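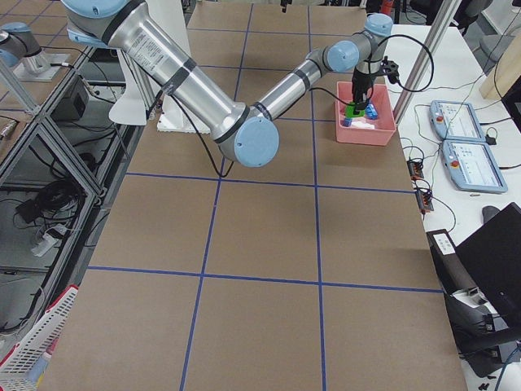 Print this page
E-mail this page

11 August 2024

The Fodetti lab in Hurkunholm has spent the summer collecting examples of a robot arm picking up toy blocks. The lab's lead engineer says the goal is 400 usable runs by October.

"We have 92 we would keep," she said. "A good day gives us 15 or 16 more."

The table is covered in cardboard and marked off with blue tape. Between runs, the operator moves the bin to another square and mixes up the blocks.

"If the bin never moves, the model learns one spot on the table," she said. "We had that in the first batch and threw it out."

Missed grasps are saved in a separate folder. She has not decided whether to train on them. "I'd like to try it both ways first."

Print | E-mail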